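How to set out and store bottled drinks for a community lunch

Posted in Kitchen and Pantry, November 2018

I have been putting drinks out for the monthly lunch at the Piltstead hall for long enough now that my hands do most of it without me, but every so often somebody new offers to take a turn and asks me to write it all down. So I finally have. It is a small job and a pleasant one, and if you start with a clear table and give yourself a bit of room, you'll be done before the kettle boils for the second time.

It all begins with a few orange drinks on a green mat, some standing and some not.

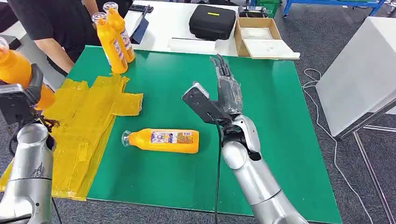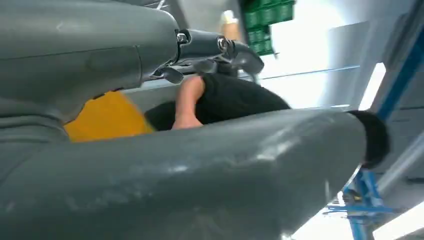 What you need

A sturdy table at a comfortable height
A non-slip mat, any colour you like
A soft cloth, plus a second one for drying
Your bottles, at room temperature to start with
A shallow tray or a low crate
A marker and a bit of masking tape

The mat is the thing people skip, and I do wish they wouldn't. A bare tabletop is slippery once there is any condensation on it, and plastic bottles with a narrow neck will skate about if you so much as lean on the table. I bought mine off the roll at Kidar, the hardware place on the Mokside road, and cut it with ordinary kitchen scissors. Leave a hand's width of bare table at the front so you have somewhere to put the cloth down.

Step 1. Clear and wipe the table

Take everything off, even the things you think can stay. Wipe the table, dry it, then lay the mat and smooth it from the middle out towards the corners. If a corner keeps curling up, roll it the other way for a minute and it should behave itself. A warm afternoon in the sun also works on the stubborn ones.

Step 2. Unpack onto the mat

Lift the bottles out one at a time and hold them by the body, below the shoulder. I know it's tempting to hook two or three by the necks and swing them across (I did it for years), but the caps on the small ones can loosen and you won't find out until there is a sticky ring on somebody's good tablecloth.

Stand each bottle up near the back of the mat as you go. Start at the back and work towards yourself, so that you never have to reach over a full row to place the next one. If one is lying down, pick it up with one hand, steady the base with the other, and let it settle before you let go.

Step 3. Check every one

Now go along the row and look at each bottle properly. Give the cap a gentle turn in the closing direction, just to feel that it's snug. Tip the bottle and look at the base and along the seam for any stickiness. Read the date — on some brands it's printed near the neck and on others it hides on the bottom in tiny dots, and I have to take mine over to the window.

Anything with a sticky cap or a swollen look goes to one side. Don't try to save it. Put a bit of masking tape on it so it doesn't wander back into the row while you're talking to someone.

Step 4. Wipe them down

Bottles that have been sitting in a storeroom gather a fine dust that you don't notice until it's on your fingers. A barely damp cloth is plenty. Go round the cap and the neck first, then the body, and go lightly over the label. Paper labels will rub up into little grey crumbs if the cloth is too wet. Dry them with the second cloth, or let them stand for five minutes with a bit of air between them.

Step 5. Line them up

Turn the labels to face the front. It makes no difference at all to the taste, but it does help people see what they are choosing, particularly the older folks who would otherwise pick up every bottle to read it. We set ours in rows of three, slightly staggered, so the ones behind show through the gaps.

Keep different flavours in separate rows if you can. Orange beside mango is asking for trouble, as the colours are so close, and I have had more than one disappointed child at my elbow.

Step 6. Chill and store

Whatever you aren't serving straight away can go on the tray and into the fridge. Stand them upright if the shelf is tall enough. If it isn't, lay them down with the necks all pointing the same way and a folded tea towel along the open side to stop them rolling out when the door opens.

For the rest, a low crate in a cool cupboard is best. Ours are the stacking kind from Cattaneo, and I wouldn't go more than three high, however strong they look. Write the date on the tape, stick it to the short end of the crate, and put the newest stock underneath or behind so the older bottles get used first.

A few odds and ends

Juice drinks with bits in them will settle. Turn them over once, slowly, before serving. Shaking makes a froth that takes ages to go down.

Rinse the mat under the tap afterwards and hang it over the back of a chair. If you roll it up damp it will smell by the next lunch.

Keep the empties and the caps together in one bag. Our depot takes both, though yours may want the caps off, so it's worth a quick phone call before you load up the car.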